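Shewit Sisay
@shewit_builds

ok thread. Rewrote our house rules for arms working around kitchen appliances, 11th February version, posting the bits people keep asking for

1/ Rule one hasn't changed. A person at the stop button any time the arm is powered. At the button. Not across the room with a laptop on their knees

2/ Approach speed drops inside the last stretch before contact. We had it as "slow down near the appliance" and everyone read that differently, so now it's a number in the config and the config gets checked by a second person

3/ Buttons and latches: set a force cap BEFORE the first press, per appliance. Don't copy it over from the last one. Door releases need a lot more push than touch keys and if you use one cap for both you will crack something

4/ Nothing metal in the cavity, ever. No foil, no spoons, no test weights. Yes somebody at Hernham asked about test weights

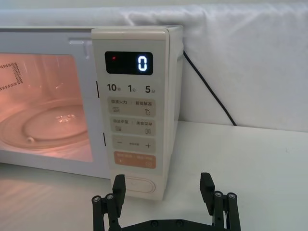

5/ Cords. Route behind the unit, out of the sweep of the arm, and walk the whole path by hand before you run it. Boring, do it anyway

6/ Labels. If the panel isn't in a language your operator reads, print a translation and tape it up next to the stop button. Start and pause are the two they need cold

7/ Log every aborted try. We went through 1,721 log entries from the Nestex runs and 53 had no reason filled in. Can't fix what we can't read. Reason field is manditory now

8/ Gripper check every 2 hours: pivots, screws, finger alignment. Loose pivot = stop for the day, no "one more run"

9/ Mekix wanted an exception for demos. No. Demos are when visitors lean in — if anything the rules get tighter

10/ Majimbun folks, your comment about sleeves and lanyards is in, thank you, shoud have been there from the start

11/ Next review is March. Full doc is over 6 pages, will post when the formatting stops fighting me. Send objections before then pls, replies are fine, DMs get lost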